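Häufige Fragen zu Pflege, Reparatur und Rückgabe

Auf dieser Seite beantwortet Cevari die Fragen, die uns zu Rucksäcken und Taschen aus Stoff am häufigsten erreichen. Die Antworten gelten für alle Bestellungen über unseren Onlineshop.
Stand: 8. Juli 2026 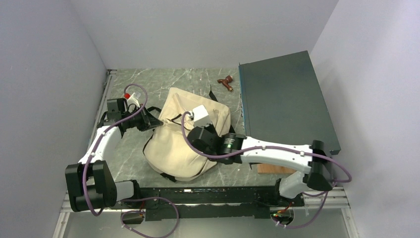
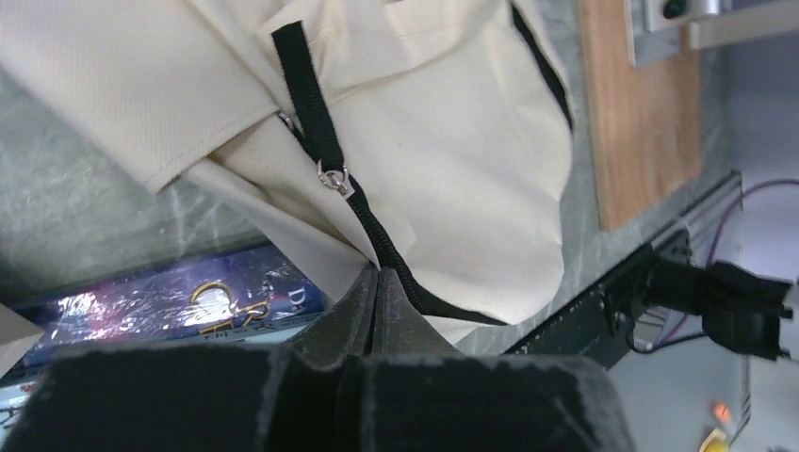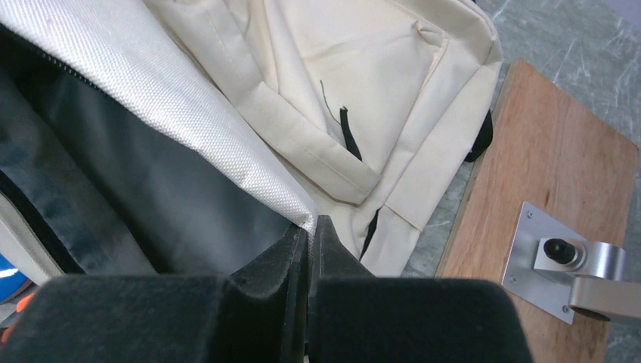 Cremefarbener Stoff, unbeladen fotografiert oder nicht: Falten im Gewebe sind kein Reklamationsgrund.

Kann ich meinen Rucksack in der Maschine waschen?
Nein. Die Modelle Lund und Relville haben eine Beschichtung auf der Innenseite, die sich in der Trommel löst. Bitte nur von Hand mit lauwarmem Wasser und etwas Feinwaschmittel reinigen. Taschen vorher leeren, alle Reißverschlüsse öffnen.

Wie entferne ich einzelne Flecken?
Mit einem feuchten, hellen Tuch von außen nach innen tupfen. Bei Fett hilft Gallseife, die nach 15 Minuten gründlich ausgespült wird. Bleichmittel und Fleckenspray hinterlassen auf hellen Stoffen gelbe Ränder.

Wie trocknet der Stoff am besten?
Hängend, mit der Öffnung nach unten und im Schatten. Nicht in den Trockner geben und nicht auf die Heizung legen.

Der Reißverschluss klemmt. Was kann ich tun?
Zuerst prüfen, ob Futter oder ein Faden eingeklemmt ist. Danach die Zähne mit einer weichen Bürste säubern und etwas Kerzenwachs auftragen. Läuft der Schieber weiterhin schwer, tauschen wir ihn aus.

Gibt es Ersatzteile?
Ja. Schnallen, Schieber und Gurtbänder sind einzeln erhältlich. Bitte bei der Bestellung den Modellnamen angeben, er steht auf dem Etikett im Hauptfach. Für die Reihe Cillow sind nur noch Schnallen vorrätig.

Wie lange gilt die Garantie?
3 Jahre ab Kaufdatum, auf Nähte, Gurte und Verschlüsse. Normale Abnutzung und Verfärbungen durch Jeansstoff sind ausgenommen. Die gesetzliche Gewährleistung bleibt davon unberührt.

Wie melde ich eine Reparatur an?
Über das Formular im Kundenkonto. Sie erhalten ein Versandetikett per E-Mail. Bitte schicken Sie die Tasche sauber und leer ein, sonst geht sie unbearbeitet zurück. Die Bearbeitung dauert in der Regel 15 Werktage, im Juli wegen der Betriebsferien länger.

Kann ich eine benutzte Tasche zurückgeben?
Eine Rückgabe ist nur bei unbenutzter Ware mit Etikett möglich. Anprobieren und probeweises Packen sind in Ordnung.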